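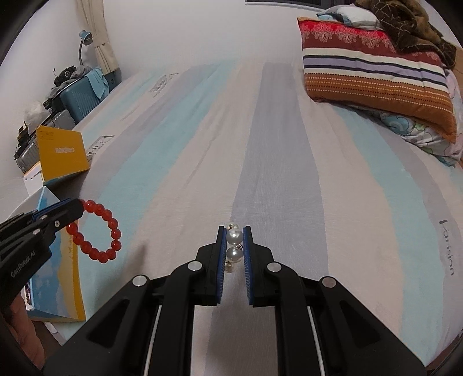 Item 3 on the packing list: pearl piece, small metal fittings. Striped bed sheet underneath.

Ticket: jewelry return to Arodier
Status: open
Logged by: Malte Ehlers

Problem: The return form asks for each item to be listed by type, and the portal rejects the list when the pearl piece is entered. The error reads "type missing." I tried "earring" and "pendant" and got the same message with both. The bracelets went through on the first try.

Parcel weight on the kitchen scale is 580 grams with the box closed. The label from Arkport allows more than that, so weight is not the issue.

Tried so far:
Cleared the form and entered the bracelets first – no change.
Entered the pearl piece alone – same error.
Used the Tirnirero app in place of the website – the type field does not show up at all.

The bracelets are in the carton with "Ready to go" on the front. The red beads and the mixed colors are on one side, the pale pink and yellow ones on the other. 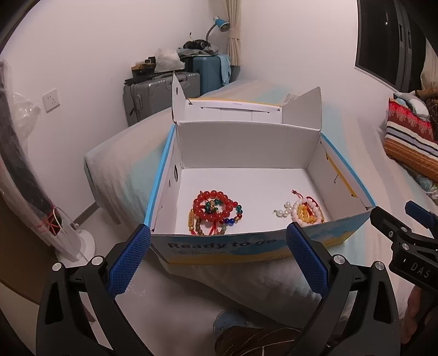

Urquhart support replied at 5 p.m. that loose pearl items have to go under "other," with the word "pearl" in the notes field, and that bracelets should be bagged one by one so the cords do not tangle.

Entered it as "other" and the form saved. Still need small bags before I tape the box. Leaving the ticket open until the drop-off is scanned.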